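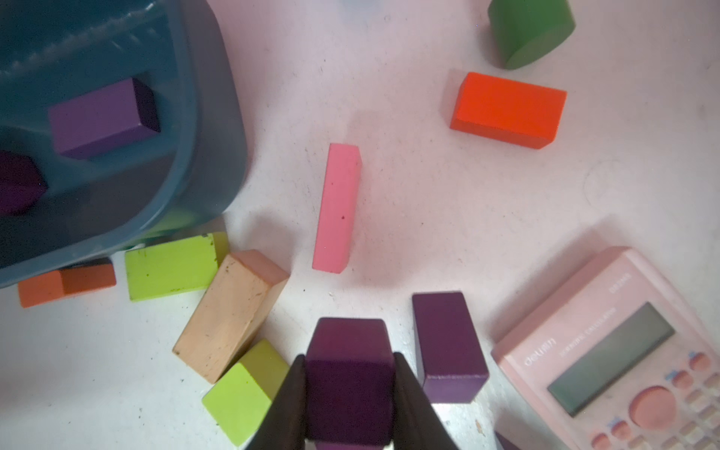
Marcus Okafor told me at lunch that I should stop translating in my head before I speak, that it makes me slow and also a little bit sad to listen to. I have thought about it all the afternoon. He did not say it in a bad way. He had soup and he was looking at the soup.

3 August 2023

I have been in this town since June of last year and I still prepare my sentences. When I call the dentist, I write the first one on paper. Today I called Diltik to ask why the water bill is so high, and the woman asked me something I had not prepared, and I said "yes, please" – I do not know to what. Maybe a letter will come.

In the evening class we did the small words again: on, in, at. On the bus but in the car. I asked why and the teacher said that you can stand up in a bus. I liked this answer very much, but then on a bicycle you cannot stand up so well, and I did not ask more.

Valdemar Kvaran writes new words in a notebook, 1,000 of them already, with the date beside each one. I tried the same in winter and stopped after 2 pages. I remember a word only if I was ashamed with it. "Receipt" I will never forget, I said the letter p in it for months.

Bought at Hokongate: onions, rice, the cheap coffee. The cashier asked how my day was going and I answered "long" before I could prepare anything. She laughed and said hers too. I walked home by the river with the bags, and the left one broke near the bridge, so I carried the onions in my hat.

Mother called at nine. I looked for the word for "appointment" in our own language and it came only in English. She waited. Tomorrow I must pay the class, and ask Marcus for the name of the radio program.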